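Speaker notes – indoor air in rented homes
Griveck tenants' evening, 3 August 2022

Slide 1. Say hello, thank Drindance for the hall. Toilets are down the back on the left.

Start with the January smoke. Most people in the room will remember it. We surveyed 2113 households in Griveck and Bailly afterwards, and the commonest answer to "what did you do?" was "shut the windows". Fair enough for a day. By the third day the rooms were stuffy and the bathrooms were growing mould.

Slide 2. Portable purifiers. Match the unit to the room size, keep the grille clear, change the filter on time. Don't read out the prices, they're on the handout.

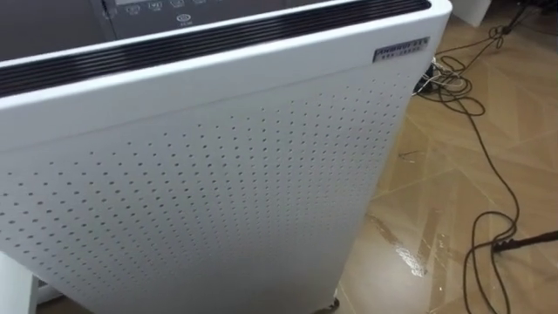

Tiziana Martinelli wrote back on the draft of this slide that filters are the real cost for renters, and that a cheap unit with a dear filter is a bad buy after the second winter. Read that out, then pause for questions.

Slide 3. Storage and airflow. Leave a gap behind cupboards on outside walls. Mould on the back of furniture came up again and again in the Bailly answers. Mention the Mimevari flats – same layout, same cold corner.

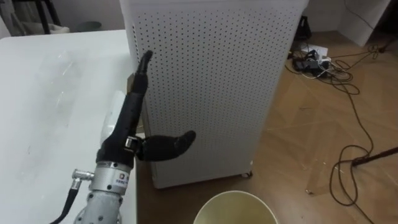
Slide 3: tall white cabinet with a perforated front.

Slide 4. Floors. Hard floors hold less dust than carpet but it moves around more. Damp mop, then vacuum. If you own a humidifier, rinse the tank and let it dry between uses.
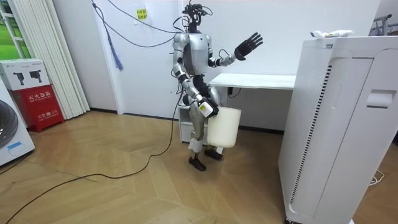
Slide 4: light herringbone floor, small room.

Slide 5. Doors and draughts. Check the gap under each door and at the trim. Ask the landlord in writing before fitting seals, and keep a copy. Skip the bit on trickle vents if we're over time. 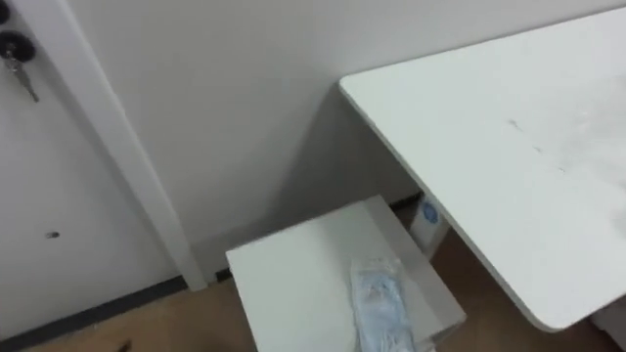 Slide 5: white door and trim, key in the lower lock.

Slide 6. Handouts by the urn. Next survey forms go out in January.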